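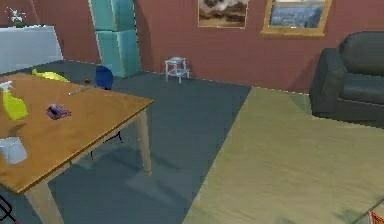 Two-finger gripper drops cloths in sim but not bottles

Asked by Raili Saarela

I'm comparing two grippers in simulation before we buy one, a Falto parallel jaw and the Hita with the softer pads. Same arm, same controller, same table clearing task. Both pick up the spray bottle fine. On the crumpled purple cloth the Falto manages 18 out of 25 tries and the Hita only 2. I expected the soft pads to win. Is this a real difference or a settings problem?

3 answers

Mwende Kariuki
Check the contact settings first. The Hita model ships with rigid pads and low friction, so you are testing a shape and nothing else. Copy the friction value from the Falto and run both again. Also look at your approach height. A cloth needs the fingertips almost touching the wood — a bottle will forgive you a lot more.

lappalainen_fan
sim cloth is useless, just buy one and try it

Stondell user
We had something similar. Turning the wrist 90 degrees so the jaws closed across the fold helped more than any friction change. Try the thin utensil at the back of the table too, that one separates grippers faster than cloth does.

Comment from Raili Saarela: Friction was it, mostly. Hita is at 18 now. Haven't tried the wrist yet.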